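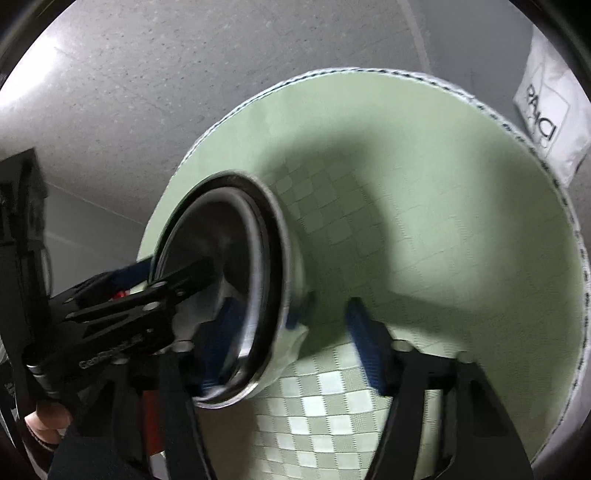 Gitilura shared kitchen — maintenance and equipment log
Ticket 177
Subject: Steel bowls binding when nested; bowls rocking on round green table
Raised by: Nasrin Esfahani
Category: Kitchen equipment / furniture
Priority: Low
Status: Open (part 1 and part 3 resolved, part 2 awaiting decision)
Month logged: September

Initial report

Three round stainless steel bowls, kept as a nested stack on the round table. Two faults, which may or may not be connected.

1. The innermost bowl binds in the middle one. It lifts out normally when the stack has been left overnight, but after washing-up it has to be twisted, and on one occasion both came up together and the middle bowl dropped back on to the table.

2. The stack rocks when something is stirred or whisked in the top bowl. The movement is small but audible. It does not happen on the worktop next to the sink.

A third item is added here to avoid a separate ticket. The steel cup used for measuring (400 ml to the brim, checked against the jug) keeps going missing. It was last found inside the middle bowl, where it had scratched the wall.

Steps to reproduce, part 1

Wash all three bowls in hot water. Shake off, do not towel. Nest them straight away and leave until cool. Try to lift the innermost bowl by the rim with one hand.
Result: binds on most attempts.

Steps to reproduce, part 2

Set the nested stack on the half of the table nearer the window. Press the rim of the top bowl on one side, release, press on the opposite side.
Result: rocks. Repeat on the worktop: no movement.

Update, 09:40

Started with the bowls, as the table needs clearing before it can be looked at properly.

All three separated. The innermost was released by running cold water into it and standing the middle bowl in warm water up to the level of the join. No force needed after a minute or so. Do not tap the rims together or lever with a knife; the outermost bowl has a thin rim and would mark easily.

Bases checked with a steel rule laid across. All three sit flat. Rims turned upside down on the worktop one at a time, no gap seen and no rocking. So the bowls are not bent, and the drop mentioned in the report does not appear to have done any harm apart from a dull spot on the underside of the middle one.

The likely cause of the binding is water trapped between the walls. A film of water makes a seal, and air that was warm when the bowls were nested contracts as it cools. To test this, the bowls were washed at 70 degrees, dried fully with a towel and nested at once. Lifted out freely. Washed again at the same temperature, nested wet, left to cool: stuck. Repeated both ways with the same outcome.

Update, 11:15

Bowls dried and stacked again on the table for the rocking test. 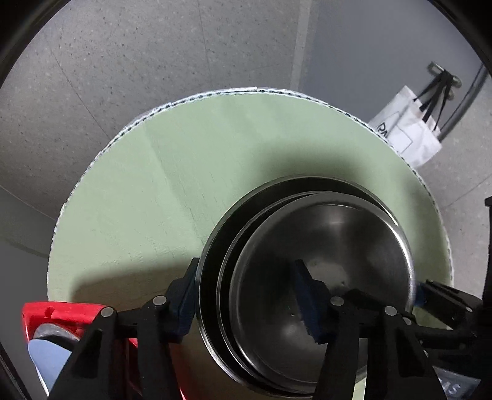 The rocking depends on position. With the stack well over to one side of the top there is hardly any movement. Moved towards the long diagonal crease in the green surface, it begins to tip, and with the base placed directly across the crease it rocks freely. Turning the stack a quarter turn on the same spot makes no difference, which also points to the table and away from the bowls.

Condition of the top as found:

The green surface has the one long soft crease, plus faint wrinkles, small scratches and a number of short cracks. The cracks are short enough to be missed unless the light is low. The white rim is rough and layered, with small openings along it like the flutes of corrugated board. The outer layer is uneven, with short strips overlapping in one part and a small frayed step in another.

Pressed along the crease with a thumb. The covering gives slightly and comes back. It is not clear whether it has lifted from whatever is under it or was creased when it was put on. The paperwork from Nouri gives the diameter and the colour and nothing about the construction, so the core has to be treated as unknown for now.

Legs checked separately with a level and a folded card. No play in the legs, floor level within what can be read. The rocking is at the surface only.

Tried so far, part 2

Stack placed on a folded tea towel: rocking stops, but the towel slides when whisking.
Stack placed on a thin cork mat across the crease: rocking reduced, still present.
Stack placed on a rubber mat 4 mm thick, clear of the crease: no rocking, no sliding.

Not tried: ironing, steam, weights left overnight, or adhesive pushed in from the rim. None of these should be attempted by anybody until we know what the top is made of. If the openings in the rim lead into the core, water will get in that way, so wiping should be done with a wrung-out cloth, working from the rim towards the middle. No spray bottles on this table.

Update, 14:05

Query sent to Lultar, who supplied the table through the Nouri catalogue. Questions asked:

Is the green covering bonded over the whole area, or only at the edge?
Is the rim meant to be left open, or is an edging strip missing?
Can the covering be replaced on its own, and at what cost?
What is the maximum temperature for items set down on it?

Automatic reply received. No answer to the questions yet.

Comment, N. Esfahani, 14:30

Thanks. I can confirm the crease was already there when I started using the table, though I would have said it was shorter. I am happy with the rubber mat for the time being. Can we please not lose the use of the table altogether, as the worktop is too narrow for kneading and for the bowls at the same time?

Reply, 14:50

No need to withdraw it. Mixing on the mat is fine. Heavy kneading should go on a board, kept off the crease. Nothing straight from the hob or the oven until the temperature limit is known.

Part 3, cup

The cup is not to be stored in the bowls. It goes in the large pale green woven basket. It may lie on its side as long as it has been dried first. Fusia stock record amended so that the cup's location reads "green basket" in place of "with bowls". The scratch inside the middle bowl is cosmetic and no action is planned.

Actions

Part 1: closed. Cause is nesting while wet and warm. Dry each bowl inside and out before stacking. If the bowls do bind, cold water in the inner one and warm round the outer one.
Part 2: open. Rubber mat in use. Waiting for Lultar.
Part 3: closed. Location changed.

Update, 16:20

Pencil marks made on two strips of masking tape, one at each end of the crease, to see whether it is getting longer. Please leave the tape in place when wiping down. Next check when Lultar reply, or at the end of the month if they have not.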